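The Long Way to Pilora
by Zarmeena Zaidi

My mother-in-law says Pilora is 795 miles from our driveway, and she says it like she paced it off herself. We left at 4 in the morning because some article told me the kids would sleep till breakfast. The kids were awake before I'd backed past the mailbox! Nadia wanted to know if the moon was coming with us. Sam wanted a cheese stick. My husband had the passenger seat tipped back and his hat over his face, and he was supposedly navigating.

I had one rule for the trip, and it was that whoever saw the first horse got to pick the motel snack. I figured that would buy me an hour or two of quiet staring out the window. But it was pitch dark (I hadn't thought of that), so Nadia saw horses everywhere. A hay bale was a horse. A propane tank was a horse lying down. By the time the sun came up she was claiming more than 100 horses and Sam was crying because he had none.

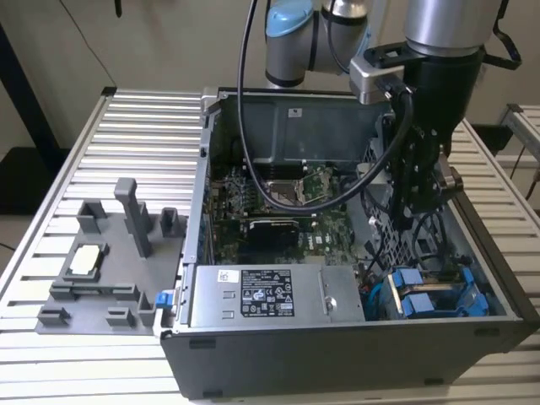
Inside a desktop tower, with the side panel off.

We stopped for pancakes in Bravier, at a place with a gift shop up front and a wall of postcards all of the same bridge. I gave each kid a dollar. Sam bought a rubber snake and named it Mister Antwi, after his swim teacher, and Nadia spent hers on a postcard to mail to the dog. She dictated and I wrote: Dear Biscuit, we are not there yet.

Back on the road I started telling them a story, mostly so I wouldn't have to hear about the snake's feelings. It was about a horse who had never been seen by anybody, because every time a car came by he'd lie down and pretend to be a propane tank. I thought it was pretty dumb. But the back seat went quiet, and then my husband's hat came up an inch.

"What does he eat?" said Sam.

"Cheese sticks," I said. "People toss them out the window for him."

Well, you can guess what happened to the cheese sticks. Two of them went out somewhere past the Grarier exit before I got the child lock on. I gave a speech about littering, and Nadia said it wasn't littering, it was lunch.

We rolled up to the lake after dark with the snake riding on the dashboard. I turned off the engine and we all just sat there, I guess because nobody's legs worked yet. Then a real horse walked up to the fence by the cabin and put its whole head over, huge and brown and chewing.

Both kids were sound asleep. My husband looked at me and I looked at him.

"I saw it first," he said, and he picked the barbecue chips.
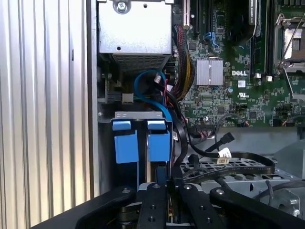
Tariq Yousafzai
Oh, I laughed at the postcard to the dog. Our version of this was cows, and my brother still says I cheated by counting a billboard. Please tell me you woke the kids up for the horse! I'd never have been forgiven.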